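Let the Kids Crash It in Simulation First

Posted 2023-03-22 by Seon-mi Baek

I have been helping with the after-school robotics club at Fivenbridge for long enough to have strong opinions about it, and my strongest one right now is this: a school club should spend its first months in a simulator, and it should do so proudly!

I know how that sounds. Parents sign their kids up for robotics because they want them to touch a robot. I wanted that too. When we started we had one small arm, bought used, and 26 students who all wanted a turn. You can do the math on that. A kid would wait most of an afternoon, get a few nervous minutes at the controls with everyone watching, and then hand it over. The bold ones did fine. The quiet ones learned how to stand near a robot.

This year we put the whole sorting project into simulation. Each pair of students gets a virtual workcell with an arm, a table, a divided bin and a handful of small parts, and the job is to get every part into the right compartment. That's the entire assignment. It sounds like something you could finish in a day, and I have loved watching them find out otherwise. Where does the gripper have to be before it closes? What if two parts are lying close together? What if the bin wall is in the way when you come in from the side? Nikstead, our rival school across the river (friendly rivals, mostly), gave their kids the same task on real hardware, and our students ran through more attempts in one week than theirs could all month. More attempts means more mistakes, and mistakes are where the good conversations come from.

One of my favorite afternoons this term was when a pair sent their arm straight through the tabletop. On a real machine I would have been running for the stop button. In the simulator they laughed until they had to sit down, and then they went and figured out which joint angle had the wrong sign. Eighth graders! Arguing about signs! On purpose, after school, with snacks going uneaten!

The other thing I would defend to anyone is how much work the students put into the room itself. Some adults call that part decoration. The kids wanted the place to look like a real warehouse, with a rack and cardboard boxes and a yellow line on the floor, and somebody on the Jadska team (they name their own teams, I stay out of it) spent two meetings on shadows. Well, to place a shadow you need to know where the light is. To place a rack behind a table you need to know how big a table is. They went around the school with tape measures. I can't think of a geometry worksheet that ever got that much out of them.

There are fair complaints. Simulated parts don't bend or stick to your fingers, and friction in our software is a bit of a fairy tale. Mr. Türkmen, who teaches shop down the hall, reminds me of this every chance he gets, and he is right. A student who has only ever worked on a screen hasn't felt how heavy a motor is. So we do move to the real arm, starting at meeting 11, and by then every single kid walks up to it with a program of their own and a guess about what will go wrong.
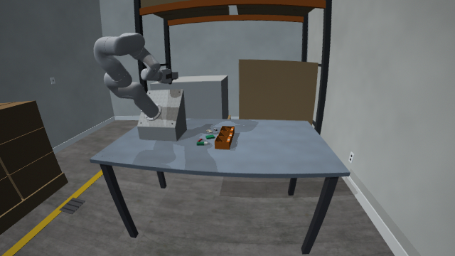
That guess is what I care about most. I ask for it in writing before anyone runs anything on the real arm, just a line or two in the notebook, and we read them out afterward. The guesses have been getting sharper all through March. If your school has old laptops and no robot budget, please don't wait for the budget. Start with a table and a bin on a screen and let them at it, and write to me if you get stuck on the setup, because I would be thrilled to help.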